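HIST 214, Unit 4: Reading Casualty Returns

Handout for section. Read before you open the packet.

Most of you will come to the Jallcombe hospital register wanting a number. The one usually repeated is 1,084 men admitted in a single July, and you will find it on the roadside marker, in the county pamphlet and in at least one textbook. I'd like you to leave it alone until you know what it counts.

The register counts admissions. A man sent from Jallcombe to the depot at Rolulach and then sent back was written in again, with a new line and often a new spelling. The clerk had no reason to care that he'd seen him before. His job was to account for rations and beds, and a returning patient ate as much as a new one.

Now compare the surgeon's letterbook. He claims 547 patients for the same month. People like this figure because it is lower and sounds sober, but he was writing to ask for more staff, and it is hard to see why he would leave anybody out. Maybe he skipped the fever cases, who were kept in the church. Maybe he copied a total from one day. The letter doesn't say, and I don't trust anyone who tells you they know.

A word on causes of death. "Debility" appears 14 times on the first sheet. It is not a diagnosis in any sense we'd accept. Some of those men likely had dysentery, some had infected wounds, and some may have been entered that way by a tired clerk at two in the morning. Do not convert the word into a modern disease and then make a chart of it. I have graded that chart many times.

The Wastunance memoir is in the packet too. It was written decades later by a former nurse, and it is vivid, which is the trouble with it. Her account of the flooded ward matches a newspaper story almost line for line. She may have been there. She had certainly read the paper.

For section, bring one page on the following:

Pick a single line from the register and trace it through the other sources. Say where you lose the man.

Explain what the Kwok transcription changed. It silently expands abbreviations, and at least two of those expansions look like guesses to me.

Say which figure, if either, you would put on the marker. "Neither" is a fine answer if you can defend it.

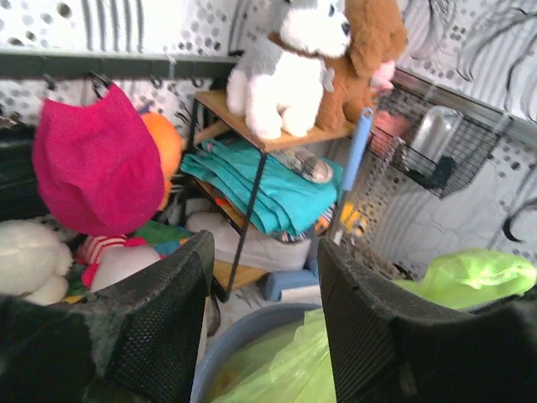
Page numbers should refer to the scanned register. The printed transcription leaves out the blank leaves, so its numbering drifts after the first gathering and your citations will send me to the wrong ward.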